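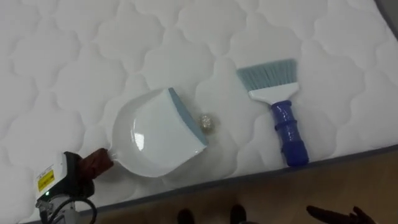 A quilted mattress and a dustpan.

Against the Free Trial
By Eustaquio Xolalpa
4 min read
17 shares · 9 comments

I own a mattress I don't like. I have owned it for two years, and before that I was merely trying it, for 90 nights, at no risk to myself. I could have sent it back on any one of them. I had the phone number on the refrigerator.

The free trial is supposed to be the great kindness of modern shopping. Our grandparents lay down on a bed in a store with their shoes on while a man in a tie looked at the ceiling, and then they lived with the result until they died. We get to take the thing home. We get to sleep on it, or wear it, or stream it, or have it send us reminders to drink water, and if it disappoints us we simply say so.

I have never once simply said so.

My mattress came from a company called Borker, and by the second week I knew. It wasn't a bad mattress. It had the personality of a polite houseguest who is always slightly in your way. So I did what any sensible person would do and decided to give it a fair chance, and a fair chance is about the most expensive thing you can give a product. My friend Deming Guo gave a fair chance to a Tridovik exercise bike in January of a year he now declines to specify, and it holds his winter coats beautifully.
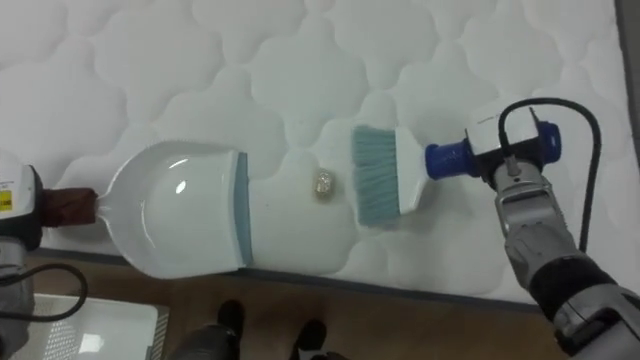 A trial changes who has to do the work. In the old arrangement, the store had to talk me into buying. In the new one, I have to talk myself into not having bought. I have to notice I'm unhappy, put a date on it, find the receipt, find the box, learn that the box was recycled, and then explain to a pleasant stranger what exactly is wrong. "It's fine, but I resent it" isn't on the drop-down menu. I've checked.

The companies know this about us. I don't think they're villains for knowing it. If you told me that most of my customers would keep something out of embarrassment and inertia, I would also offer them 90 nights. I might offer them 600. The longer the trial, the safer the seller, as a person who has three months to do something will do it in the fourth.

Subscriptions are the same trick without the lifting. Tanvir Patwary, with whom I used to share an office, once went through a bank statement out loud at lunch and found that he had been paying Sengar, a meditation app, for the better part of a presidential term. He had opened it twice. He said the discovery made him tense, and then he opened it a third time, so I suppose you could say it worked.
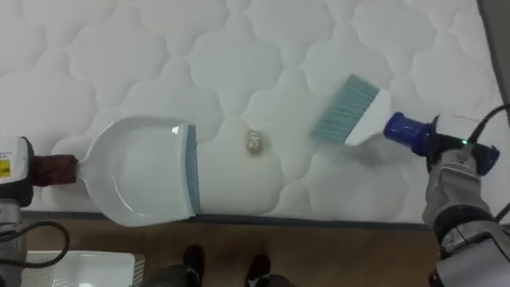 People will answer that this is a problem of character, and mine in particular. Fine. Set an alarm, they say. Write it on the calendar. I did write it on the calendar. The day came and I had a cold, and the calendar, having done its part, moved on to the next day.

But I'd push back a little. We don't usually build things on the assumption that everyone is having a good week. We put railings on stairs. A trial that ends by charging you is a staircase with the railing on somebody else's side, and it seems a bit rich to lecture the person at the bottom about balance.

What I'd like is dull and easy to describe. When a trial ends, the default should be no. If I want to keep the app, I'll press the button that says so. If I can't be bothered to press it, we have all learned something useful about the app. Grurance, the outfit that insures my phone, did this with me last year. It asked whether I wanted to go on paying after the first month, I didn't answer, and it went away. I was so touched that I signed up again.

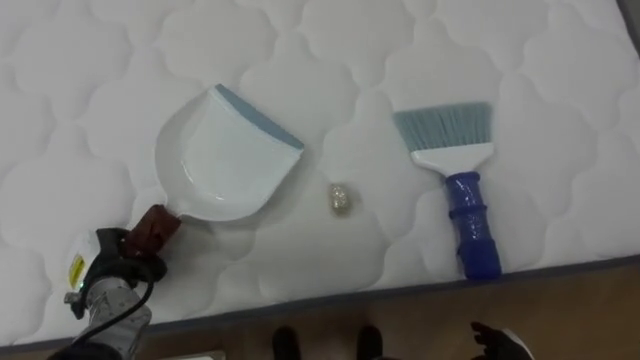
But what about mattresses

I admit the default-no plan runs into trouble with anything that takes two people to carry. You can't have a bed evaporate on night 91 with someone in it. For large objects I would settle for one honest phone call near the end, from a human being, asking a single question: would you buy it again today? I would have said no. I would have said it quickly, too, before my manners caught up.

Until then I'm going back to the showroom method, shoes and all. Five minutes flat on my back in public, under bad lighting, with a salesperson hovering. It's undignified and it tells you very little about how you'll sleep. It does make you want to leave, though, and you can walk out without having bought anything, and no one has to come by later with a truck.

My lease on the apartment is up next year. I'm told the mattress will fit in the elevator if you bend it.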